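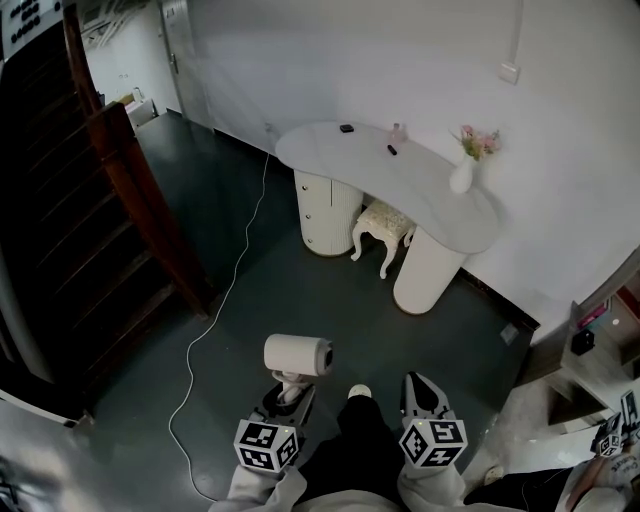 White vanity table, kidney-shaped, plain white wall.

Marwat Memoir Planner, second printing
Sold by Mestgate Writing Supply
Item 821

We don't think a planner will write your memoir. We stock this one after sending back a good many others, most of which were blank pages with a quote at the top.

The Marwat has 27 undated sections. Each gives you one prompt, a page to make notes on, and four ruled pages for a rough draft. The prompts are plain. "Who was in the kitchen?" is one. "What did you get wrong about your father?" is another, and you may want to skip it. Gisela Pfeiffer, who buys our paper goods, skipped it twice.

The maker claims you'll have a full draft in 11 weeks. We doubt it. Kgomotso Mahlangu used the first printing and had some good chapters by the end, but a chapter isn't a book, and she still had to type it all up.

What changed from the first printing: heavier paper, a cover that stays shut, and no more stickers. The timeline chart in the back is still too small for anyone over forty.

Spiral bound, opens flat. Takes pencil and ballpoint well. Fountain pen ink shows through, whatever the label says.

If you already keep notes in a cheap notebook and it's working, keep the notebook.

Unmarked copies can be returned. The Floveck pen loop is sold separately and won't fit thick pens.

Page updated 13 Nov 2025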